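Tanoli Moot

The Tanoli Moot is a yearly mooting competition for students of law, held in the town of Brultside. In a moot, two sides argue a point of law before a judge, as if they were in an appeal court, but the case is made up and no real party is affected by the result.
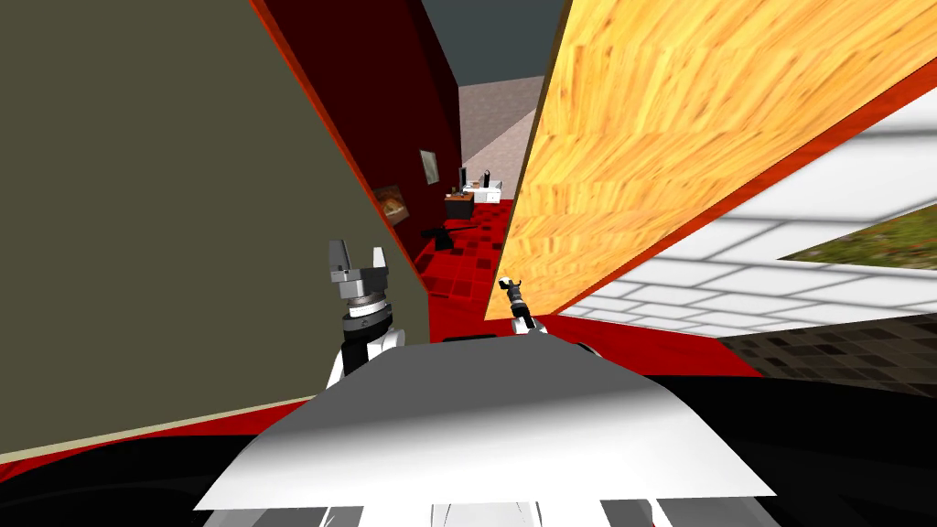 The competition is open to teams from any law school which teaches in English, and also to students who follow a law course in the evening. It takes its name from Tanoli House, the building where the first rounds were argued. It is organised by the Brultside Mooting Society, together with the law school of Jultov College. The final is held each September, before the start of the teaching year for most of the schools that take part.

Background

Mooting was already a part of the training at Jultov College before the competition existed, but it was done only inside the college. Students argued against other students whom they knew well, and the same teachers sat as judges every time. The Brultside Mooting Society was formed by former students who wished to give the younger ones a wider experience. At first the society arranged single friendly moots against one neighbouring school. When two more schools asked to join, a system of rounds became necessary and the competition in its present shape was started.

The first rules were four pages long and were taken mostly from the internal rules of the college. They said nothing about what should happen if a team arrived late or if a speaker fell ill, and both of these things happened in the first year. The rules were written again before the second competition. They have been changed several times after this, usually in small points.

Teams

A team has four members. Two of them are speakers, called the leader and the junior, and the other two are researchers. The researchers may sit behind the speakers and may pass notes to them, but they cannot address the judge. The team may change the roles between one round and the next, on the condition that the clerk of the competition is told before the names are read out. In the final, the roles must be the same as they were in the semi-final.

A person who has already the right to practise law, in any country, cannot be a member. Students who have taken part once may return, but only if they have not been in a winning team. A school can send two teams, and these two teams do not meet before the semi-final.

Each team may have a coach. The coach can help with the general method of argument and can hold practice rounds, but is not allowed to write any part of the written argument. This rule is difficult to control, and the society relies on a signed statement from each team.

The problem

The case which the teams argue is called the problem. It is written new for each competition and is sent to all teams 5 weeks before the first round. It normally has the form of a judgment from a lower court, followed by two grounds of appeal. The leader deals with the first ground and the junior with the second.

The subject changes every year. Contract, negligence and the law of trusts have been used most often. Criminal law was used less in the early years, and family law has been used once. The writers of the problem try to find a question on which the decided cases do not agree, so that neither side has a clear advantage. Before it is sent out, the problem is tested by two former competitors, who argue it once for each side.

Teams may send written questions about the facts of the problem during the first week. The answers are sent to everybody at the same time, and after that the facts are closed. A team which builds its argument on a fact that is not in the problem or in the answers will lose marks.

Written argument

Every team must prepare a written argument, known as the skeleton, for each side of the appeal. The limit is 2,404 words for each skeleton, with headings and footnotes included. The number comes from the early history of the competition. The limit was first fixed by the number of pages, and some teams used very small letters to put more text on the page. The society then counted the words in the longest skeleton of that year which it considered acceptable, and took this number as the new limit. It was never rounded.

A skeleton can mention not more than six authorities for each ground. Cases already named in the problem are not included in this number. Skeletons are exchanged between the teams two days before the round.

Oral rounds

The side which appeals speaks first. The order is: leader for the appellant, leader for the respondent, junior for the appellant, junior for the respondent. The leader for the appellant may then make a short reply. Each speaker has fifteen minutes and the reply is limited to five. The clock is stopped while the judge is asking a question, but it continues during the answer. Many speakers who come for the first time find this hard, as a long answer can take most of the time they have left.

The sides are decided by the toss of a coin in the preliminary rounds. In the semi-final, if one of the teams has argued the same side in all of its rounds before, it must take the other side. If this is true for both teams and they have argued the same side, a coin is used again.

Speakers do not wear gowns. They stand when they speak, and they address the judge in the manner used in the courts of England and Wales. Teams from other legal systems receive a short guide to these forms, and small mistakes in them are not punished before the quarter-final.

Marking

The total for a round is 300 marks. One third is given for the written argument and two thirds for the oral argument. The oral marks are divided between the two speakers, and they cover the following matters:

Knowledge of the law and use of authorities
Structure of the submission
Answers to questions from the bench
Manner and clarity of speech

The judge also gives a short judgment on the law at the end of the round. The side which wins on the law is not necessarily the side which wins the moot, and it is quite common that the two results are different. The marks are not read out in public. Each team receives its own marks on paper, with comments, after the whole competition is finished.

If two teams have the same total, the higher mark for answers to questions decides. If this is also equal, the written mark is used.

Prizes

The winning team receives the Biner Cup, a silver cup given by Biner, a printing firm of Brultside which produces the papers of the competition. The cup remains with the winning school until the next final. Members of the team also receive books. There is a separate prize for the best speaker in the preliminary rounds and another for the best skeleton. The best speaker prize cannot be shared, while the skeleton prize has been shared two times.

Archive

The society keeps the papers of the competition in the library of Jultov College. The collection has 1,091 items, among them all the problems, most of the skeletons and the marking sheets from the finals. The problems can be read by any visitor. Skeletons can be read only by permission of the school which wrote them, and marking sheets are closed for ten years. The papers of the second competition are not complete.

Several schools use the old problems for teaching. The society permits this without payment if the source is named.

Criticism and changes

The competition has been criticised for its cost to schools which are far from Brultside, as all rounds used to be held in the town. The preliminary rounds may now be argued by video link, if both teams agree. The quarter-finals and the later rounds must still be argued in person.

A second complaint concerned the judges. In the first years they were chosen only from lawyers who had studied at Jultov College, and other schools thought that this was not fair, even if no particular decision was questioned. A judge can now not sit in a round where a team from his or her former school takes part. For the final, three judges sit together, and not more than one of them may have a connection with the college.

See also

Moot court
Skeleton argument
Legal education
Advocacy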